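Well, we finally got to the Skivley open day, after two years of saying we'd go and then finding something else to do with the Saturday. If you don't know Skivley, it's the old flour mill out past the rail yards, four storeys of red brick, and since the grain stopped coming it's been carved up into workshops and studios and a very good bakery. Once a year they throw all the doors open and let the rest of us wander through and be nosy. I love being nosy, so this was my kind of outing.

We got there just after ten and the parking lot was already a mess. Tip for next year: leave the car at the arena and walk over the footbridge, it's 12 minutes and you come in by the river side, where there's no lineup. We didn't do that. We circled for ages behind a man with a canoe on his roof.

First stop was the bakery (obviously!) where they were letting people in behind the counter to see the ovens. The big one is a deck oven that came out of a hotel, and the fellow running it told us he starts his sourdough at three in the morning, which made me feel tired just standing there. I bought a rye loaf and a cheese scone and the scone didn't make it to the stairs.

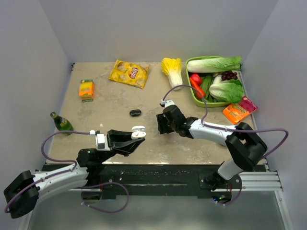
The stairs, by the way, are steep. There's a freight elevator but it was tied up most of the day, so if your knees are anything like my mum's, ask at the front desk and they'll send it down for you. Mum waited and got a private ride with two harpsichord people and came out beaming, so I think she had the better deal.

Second floor was the one I'd come for, because that's where Fadime Kurtuluş has her bindery. She does proper hand bookbinding, sewn sections and leather spines and the whole works, and she's been in the building 17 years. Her room smells like glue and tea. She was repairing a family cookbook that had been dropped in a sink at some point, and she let us look at the pages pressed between blotters, all wavy, with somebody's notes about shortening up the margin. I asked how long a job like that takes and she said she'd had this one since September and wasn't rushing it. I could have stayed all day. I signed up for the beginner class, 8 people max, and you go home with a notebook you've sewn yourself. I've already told my sister she's getting mine for her birthday whether it's crooked or not.

Across the hall is Graltico, who make the marbled papers Fadime uses for her endpapers. They had a tray set up and were floating the colours on and dragging a comb through, over and over, for a crowd of kids who would not budge. I don't blame them! The blue and rust one was gorgeous, and at 46 dollars for a full sheet I admired it very much and put it back. 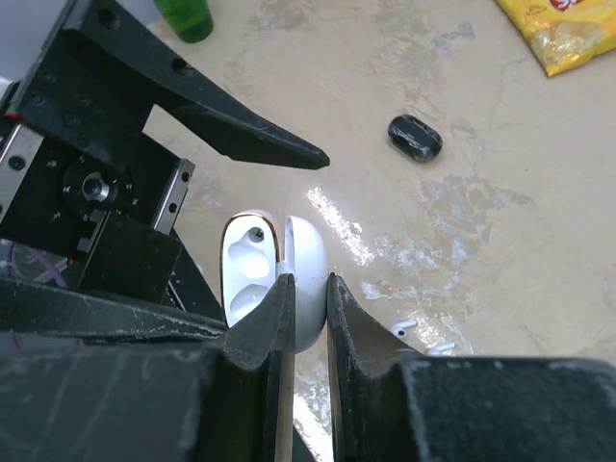
Lunch was on the loading dock. They'd put out long tables and there was a chili stand and a lemonade stand, and the lemonade line was at least double the chili line, given the heat. A fiddle band played, then took a very long break, then played the same songs again. We shared a table with a couple who'd driven up from the lake and knew all the history of the place, including which wall got rebuilt after the fire. You can still see the change in the brick if you go round by the bins.

After that we did the top floor, which is mostly painters, and I'll be fair and say some rooms were better than others. Okonkwo Frames was a treat though. They cut a mat for my neighbour's watercolour while we stood there chatting, and wouldn't take more than a few dollars for it. Flatell, the lamp place next door, had closed up early, so I only got to press my nose on the glass.
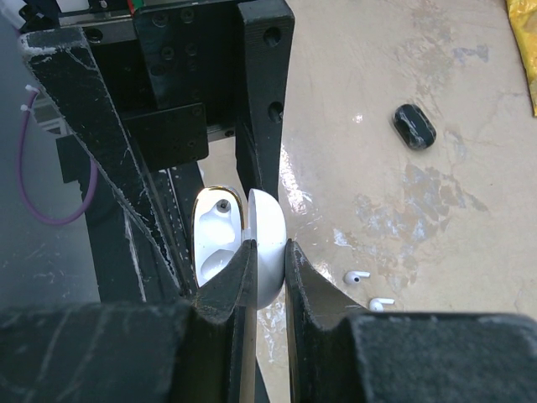 Photo: Skivley open day

The view from up there is worth the climb on its own. You get the whole river bend and the grain elevators, and the windows still have the old wavy glass in them, so everything swims a bit when you move your head. Mum found a chair and refused to leave it for half an hour.

We came home with the rye, two greeting cards, a jar of pickled beets I don't remember agreeing to, and a flyer for the bindery class. It's free to get in, they ask for a donation at the door, and dogs are fine on the dock but not upstairs. Bring cash for the lemonade, their card machine was down.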